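Ceston Path Group News
26th November

Winter hours and the lighting vote
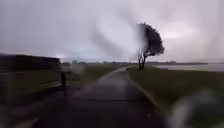 Yaryna Yatsenko wrote in to ask why the lamps on the Rurnmont side go off at ten when the late bus doesn't get in until twenty past. She walks home from the stop four nights a week and says the last stretch is the worst of it. We had several letters on the same point, so it was the first item at this month's meeting.

The timers were set years ago to match the old bus schedule and have not been changed. The town has now agreed to move the shutoff to 11 p.m. on weeknights, starting the first week of February. Weekends stay as they are for now. Adalberto Mendonça asked for midnight on Fridays and Saturdays, and that request goes to the town with the minutes.

The second item was new lamps. There are 14 posts between Chu Street and the footbridge, and the ones nearest the bridge still have the old fittings. A replacement head costs $359 before labor. We have $2000 set aside, which covers five heads with a little left over. Members voted to start at the bridge and work back toward Chu Street as money comes in. Cinzia Gatti voted against and wanted it noted that she would have started at the bus stop.

Leaf clearing is on the town's list again. If you find a drain blocked, please call public works and give the number of the nearest lamp post - it is stamped on a small plate at knee height. Reports without a number tend to sit.

Thu Phùng still has a box of reflective armbands left from the fall walk. They are 99 cents each, child and adult sizes, and can be picked up at the library desk during open hours. Exact change helps.

Dog owners are reminded that the leash rule applies after dark as well as during the day.

The next meeting is in the library's back room at 7 p.m. Send agenda items to Thư Trình by the Friday before.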